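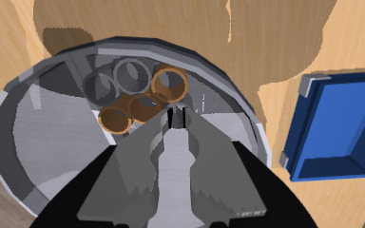 Subject: Re: Bin-picking add-on, trial licence

On 2021-03-23 the integration desk at Letimcombe wrote:

> We are looking at the Gornura picking package for sorting short
> rings by finish, grey and copper mixed in one round container.
> Does the simulator that comes with it tell you anything useful
> before you buy the wrist camera? The Söderlund sales sheet only
> quotes cycle times. We would need 300 parts an hour.

We have had the trial licence since February, so some of this may help.

The simulator is usable. You load your own container and part models, set the friction by hand and run the same pick script you would send to the real controller. The wrist view is rendered with arm shadows, and you should leave those on. With shadows off our colour split was perfect and meant nothing. With them on, a grey ring in the shade of the arm was sometimes missed altogether, and we had to lower the detection threshold.

Numbers from our last batch: 700 simulated picks, 164 of them failed at the first attempt. Most failures were rings touching a neighbour, where one finger came down on the next rim. The planner has a clearance setting for this, but it is global - you cannot set it per part. Raising it cured the collisions and left the tight clusters unpicked.

On rate, we reached 180 an hour with a retry allowed. I would not plan on 300 with a single arm and a parallel gripper unless the parts arrive already spread out.

Other points:

- Finger models are imported as a convex hull by default. If your fingers have cutouts near the tips, switch to the full mesh or the contact points will be wrong.
- Container walls need a real thickness. A thin shell lets parts pass through now and then.
- The trial stops exporting logs when it expires, so copy them out first.

We have not tried the Zinotwood plug-in for the place side. If anyone has it working with a rectangular tray, I would like to see the config file.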